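## 4.2 Setting the bin scale

1. Switch on the Plestusico scale and wait 40 seconds.
2. Place the empty bin on the platform and press TARE.
3. Enter the part weight in grams, then press SET.

**Caution:** Do not load more than 2000 g - the load cell can bend.

**Note:** Metal bins must be tared one at a time.

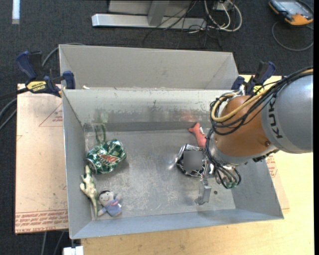 Does the tare value stay in memory after power-off?

The scale clears it at shutdown. Repeat steps 2 and 3 each time the unit is switched on.

4. Press HOLD to lock the keypad.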